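Sweeping robot at Firkport firm shut down after failing to let go of brush

March 20, 2026

FIRKPORT - A two-armed robot being taught to sweep up after itself has been taken out of service at Stadance, the automation firm on the Durstead road, after it refused to let go of a hand brush.

According to a company statement, the machine was partway through a routine cleanup exercise when its right gripper stopped responding to the command to open. The left arm, which had received no bad news, carried on with the dustpan. The right arm then tried to return to its resting position with the brush still in hand and swept the dustpan, with considerable force, off the table and into a filing cabinet.

There were no injuries. The filing cabinet has a dent.

Stadance said the arms should have stopped the moment one gripper failed to report that it was open. They did stop, but 4 seconds late, a delay the company blames on a software update that let each arm keep working while it waited to hear from the other. The update has been withdrawn. A worker pressed the emergency stop during those 4 seconds and, the statement notes, the button worked as intended.

The exercise itself is not ambitious. The robot holds a brush in one gripper and a dustpan in the other, pushes a small object into the pan and tips it into a tray. Stadance had planned to run it 100 times without a human stepping in, as a condition of moving on to a paid trial with De Luca, the bakery supplier, which would like something to clear its packing benches overnight. The count has gone back to zero.

De Luca said in a brief reply to this site that it was "in no hurry" and that its benches were at present being swept by people, who put the brush down when they are finished.

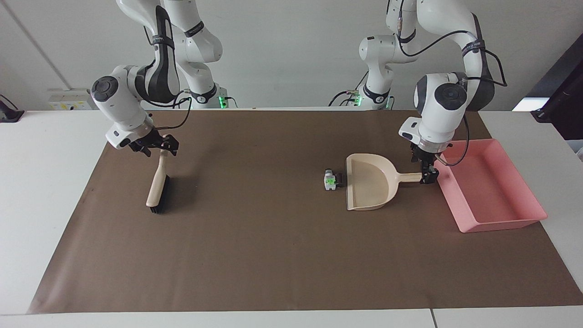
The robot at work on the sweeping exercise, brush in one gripper and dustpan in the other.

Stadance reported the matter to its insurer and has put two changes in place. Both arms will now halt together if either gripper fails to answer, and staff must stay behind a line taped on the floor while the arms are powered. Until now the line had been a recommendation, and the tape had been on order.

The company has also had to settle what the robot should do with a brush it cannot release. The old instructions sent it back to its resting position whatever it was holding. The new ones tell it to stay where it is and wait for help, a policy some of our readers may recognize from their own workplaces.

The gripper has gone back to the bench for inspection. Early checks found nothing wrong with the fingers, and the engineers are looking at a connector inside the wrist. The brush was removed by hand after the power was cut and has been returned to duty.

Testing is due to resume in May, with the filing cabinet moved to the other side of the room.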